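Search tips, jobs and how-tos... Go

Home Kitchen Laundry Workshop Garden Ask Matilde

Robot in the house? My rules for working round one

6 minute read

February 6, 2022

I get more letters on this than on limescale these days, so I've finally sat down and written out the rules we keep in our own utility room. We have a bench-mounted arm with a two-fingered gripper, which does cloths, napkins and tea towels, slowly, and I have become rather bossy about it. My brother-in-law Cirilo Mendoza spent years looking after machinery at a packing firm in Gundthorpe, and most of the strict bits below are his. The fussy bits about fabric are mine!

First rule, and the one I'd paint on the wall if I were allowed: decide where the arm can reach and mark it. We ran tape along the floor and the worktop at the furthest point it can stretch to, plus a bit more. When the arm is powered, no hands go inside the tape. If something falls in there, you stop the arm and then you fetch it. Children and the cat stay on the other side of a shut door (the cat has views about this).

The stop button goes where you stand, and it wants testing. I press ours before the first job of the day, every time, with the arm moving slowly and nothing in the fingers. It takes two seconds. If the button is behind the arm, move it, even if that means a longer cable and an afternoon of swearing under the worktop.

Now, clothes and hair. Sleeves rolled, hair tied up, no scarves, no dangly necklaces, no lanyards. I take my apron off as well, or at least tuck the strings in. A gripper that is good at picking up fabric doesn't know which fabric is yours.

On to the gripping. Use the lightest setting that will hold the cloth, and work up from there. You want a pinch on a single fold, somewhere in the body of the cloth, and well away from buttons, zips and anything embroidered. Thin cottons are easy. Towelling is easy. Anything slippery I still do by hand, and knitwear never goes near it after what happened to Jasmina's cardigan.
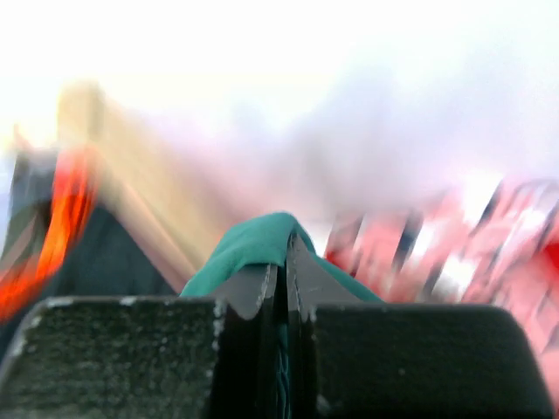

A pinch of teal cloth on the move. Keep your own fingers well clear at this point.

Have a look at the fingers themselves while you're at it. Scuffs and worn paint are normal on a gripper that earns its keep and I don't fret over them. Burrs are another matter. With the power off and the plug out, run a scrap of old tights along every edge that touches the cloth, and if it snags anywhere, so will your napkins. Ours get this check every 30 jobs, which I tally in pencil on the cupboard door. A rough spot on a metal finger can be eased with very fine wet-and-dry paper. If yours are coated where they grip, leave the paper in the drawer and ask the maker about new ones.

Lint is the other thing. It gathers in the gap between the fingers and round anything that slides, and a loose thread can wind itself in surprisingly deep. Use a soft dry brush and a pair of blunt tweezers. Don't poke about with a knitting needle, and please don't squirt oil in there, it'll be all over your whites by teatime.

Clear the worktop before you start. Scissors, pins, mugs and hot irons all go somewhere else. I keep a shallow tray by the door for whatever I've scooped up, and it is always full.

Speed next. Everyone wants to turn it up! Leave it slow for any new fabric and for any new person in the room. When my neighbour Rodrigo Aguiar tried his at full speed on the first evening he had a tea towel over the light fitting, and he was lucky it was only that.

Keep a notebook. Mine has the date, the job, the setting and anything odd, and it has saved me a good deal of head-scratching. Write down near misses too, even the embarrassing ones. If two people use the arm, agree that whoever starts it is in charge of it until it's switched off, and say out loud when you're handing over.

Last, read the leaflet that came with yours and follow it wherever it's stricter than me. Do the same with any safety standard it mentions, as the maker can usually tell you what it means for a home bench.

Nattawut Tanasarn has written in to ask whether damp cloths are all right. Only if the maker says the gripper is sealed, and ours isn't, so everything goes in bone dry. I'll do a separate page on drying racks in June.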